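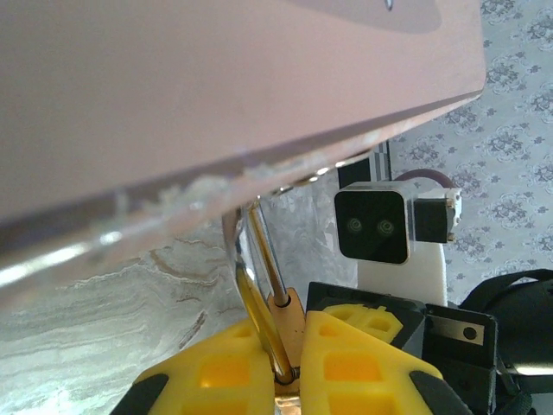
Stilard students take two-fingered robot to the Dinex final

7 May 2021

The after-school robotics club at Stilard has won a place in the final of the Dinex Student Challenge, and its members could hardly be happier — they have been building, breaking and rebuilding their entry since October.

The contest asks school teams to make a robot that can tidy a table of everyday things in 90 seconds. Teams don't find out which objects they will get until the morning of the round, so the robot has to cope with whatever is put in front of it: flat things, round things, shiny things and things that slide away when touched.

The club has 17 members, and most had never written a line of code when they joined. They meet in the old art room, work in pairs and keep one shared notebook where every failed grip is written down with a guess at what went wrong. The notebook is now on its second volume!

Flat, smooth objects gave the most trouble in the early months. The team tried several shapes for the yellow fingers before settling on the present pair, with cut-outs in the pads and black rubber along the edges. Younger members did much of the testing, bringing in household items from home (with permission, mostly) and trying them at every angle they could think of.

In the regional round at the Nornetti Centre the robot cleared its table with about 2 seconds to spare, after a nervous start when it had to be restarted by hand. The judges' notes praised the clear way the students explained their code, and the youngest members took many of the questions themselves.

The club was set up with a grant from the Matoušek Fund, which pays for parts and for travel to contests. The same grant will cover the trip to the final.

Before then the students want to speed up the move between one object and the next, and to practise their talk for the judges until everyone can give any part of it. Families and other pupils are invited to an open practice in the school hall — bring something awkward for the robot to pick up.

New members are welcome from any year group and no experience is needed. Places can be booked through the Stilard school office.

Ends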